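Session 5: Pacing your first long run

Welcome back, everyone, and a particular hello to those joining us from Mirta Orellana's beginners' group. I know the Caltley route looks rather daunting on the map, but please don't let it put you off - we'll be taking it gently.

The usual mistake is setting off too fast. You feel fresh, the person beside you is chatting away, and before you know it you've spent your legs on the first hill. Try running the opening stretch at a pace where you could happily tell somebody a whole story, and hold on to that for longer than seems sensible.

For homework, jog 2,000 metres at your easy pace, then walk 500, then jog again. Write down how you felt after each part (a word or two is plenty).

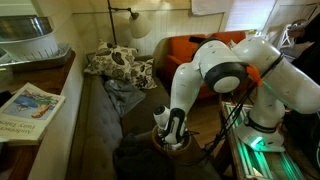
If your breathing runs away with you, shorten your stride before you slow down, and let your shoulders drop. Mahsa Zamani will go over hill technique next time, so do bring your notes and the shoes you mean to race in.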